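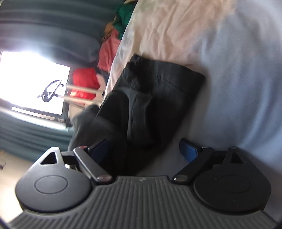

Section 9. Folding dark clothes on the bed

For the Hurberg folding board, size 2. Read Section 8 first if the board is still in its wrap.

1. Clear the bed. Pull the sheet flat, corners too. Pale sheet is best for black stuff, you can see the sleeves.

2. Open the curtains or put the big light on.

3. Pick up one garment by the shoulders. Shake it twice, hard. Lay it face down.

4. Find the side seams. Smooth from the middle out with your hand, not the board.

5. Slide the board under the collar, top edge level with the neck. Fold left side in, then right. Sleeves go straight down the back.

6. Bottom up to the collar. Pull board out slowly.

Note: slippery fabric creeps. Clip it at the collar, clips are in the small bag.

Note: hanging things stay on the hanger. Dont fold and rehang.

CAUTION: No iron on the board. It will warp.

CAUTION: Check pockets before step 3. Pens leak, and ink on a sheet is there for good.

Board sticking? Wipe with a dry cloth, then go back to step 5. Spare clips: order part 555.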